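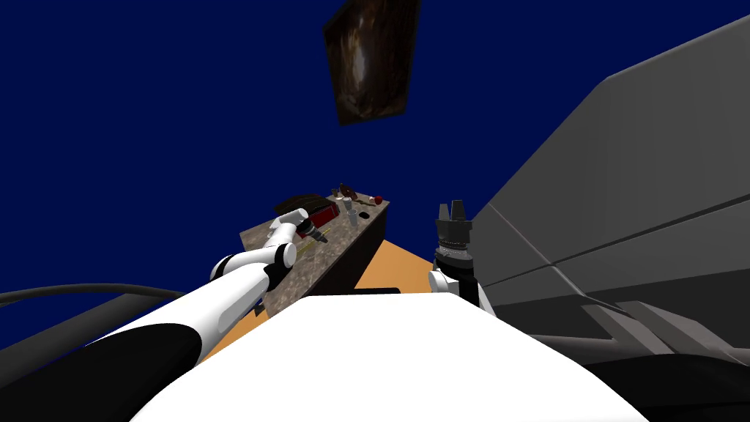 A simulated two-arm robot in the Plovari kitchen, left gripper near the counter. Render: Wenduvness

Wenduvness opens simulated kitchen to remote operators

Wenduvness has released the first set of household tasks recorded in Plovari, its simulated kitchen for two-arm robots. The set holds 631 demonstrations across 16 tasks. All were recorded by human operators steering the simulated robot by remote control, with no scripted motion and no motion planner filling in the gaps.

The release went out in November and covers short jobs at a counter or a cabinet: picking up a cup, moving fruit from one end of the counter to the other, opening a drawer, placing a container on a shelf, passing an item from one gripper to the other. Longer jobs that chain several of these together are planned for a second set.

An operator works from a desk with two hand controllers. Each controller sets the target pose of one gripper, and a trigger sets how far the fingers close. A solver turns the two target poses into joint angles for the arms. If a target falls outside the reach of an arm, the arm stops at the nearest pose it can hold and the controller vibrates. The base is driven with a thumbstick and locks when either gripper is closed on an object. Wenduvness says the lock was added after early sessions in which operators drove away from the counter with an item half lifted.

The control software is called Clurkus. It was written in-house and began as a tool for a real arm on a bench. The version used for Plovari runs the same input code, with the hardware driver swapped for a link to the simulator. The company's release notes state that an operator trained on one can move to the other without changing settings, although contact feels different: the simulator reports a touch as a single pulse, and the bench arm reports it as a changing force.

Control delay is the figure most often asked about in work of this kind. Wenduvness gives the median delay from hand motion to displayed arm motion as 80 milliseconds over a wired local network. Sessions over a home connection were tried and left out of the release. Operators on the slower link tended to move, wait for the arm to catch up, then move again, and the recordings showed a stepped motion that a learned policy copied faithfully.

Each demonstration is stored as joint positions, gripper opening, base pose and the state of every object in the room, along with the operator's raw controller input. Camera views are not stored as video. They are rendered again from the saved state on request, so a user can move a camera, change its tilt or add another one long after the operator has gone home. Lighting, counter finish and floor color can be changed in the same pass. The files are small as a result, but a full set of views has to be rendered before training can start, and the notes warn that this takes longer than the download.

The operators were not given a fixed path to follow. Each task came with a one-line instruction and a check that the simulator runs at the end, such as whether the cup is upright and inside a marked region. Which arm to use was left open unless the task called for both. Object positions were shuffled before every attempt.

A further 142 attempts failed the end check. They are supplied in a separate folder, with the time at which the operator pressed the stop button. Most of these, according to the notes, are slips at the moment of grasping: the fingers close too early, the object tips, and the operator either recovers or gives up. Attempts in which the operator recovered and passed the check are kept in the main set. Wenduvness argues that a policy trained only on clean runs has no example of what to do after a bad grasp -- a point made before by other groups, but seldom backed by keeping the untidy recordings.

Pauses were also kept. Operators often hold a gripper still over an object before committing to it, and trimming those stretches is common practice. In Plovari the pauses are marked with a start and end time and left in place, and a loader option drops them for users who want a faster policy.

Results in the release notes are limited. A baseline policy was trained on the full set and tested in the same kitchen with new object positions. It did best on drawer opening and worst on passing an item between grippers, where small errors in one arm have to be absorbed by the other. No success rates are given for a physical robot. The notes say that a transfer test is in preparation and that the contact model for soft items needs work before it would mean much.

A second way of showing the robot a task is being built under the name Đàm. It is a passive frame with the same joint layout as one of the simulated arms, clamped to a table and moved by hand. The simulated arm copies the joint angles of the frame directly, with no solver in between. The operator feels the joint limits of the frame as hard stops, which removes the reach errors seen with the hand controllers. The drawback is fatigue. The frame has to be held up for the length of the task, and the present version has springs on the shoulder joint only.

Wenduvness plans to record the same 16 tasks with Đàm so that the two input methods can be compared on matched instructions. The comparison will look at task time, failed attempts and the smoothness of the recorded motion. One question is whether operators keep the elbow in more natural positions when they can move it themselves. With the hand controllers the solver picks the elbow angle, and it sometimes swings the forearm out over the counter in a way that blocks the operator's own view.

The present release runs on a single desktop graphics card. Object models, room layout and end checks are included and may be edited. The Clurkus input code is included in source form for the hand controllers, and drawings for the Đàm frame are to follow with the second set. New demonstrations can be submitted if they carry the raw controller input and pass the end check on replay. Known faults are listed in the notes: drawers can be pushed slightly past their closed position, and a gripper closed hard on a round item will sometimes send it off the counter.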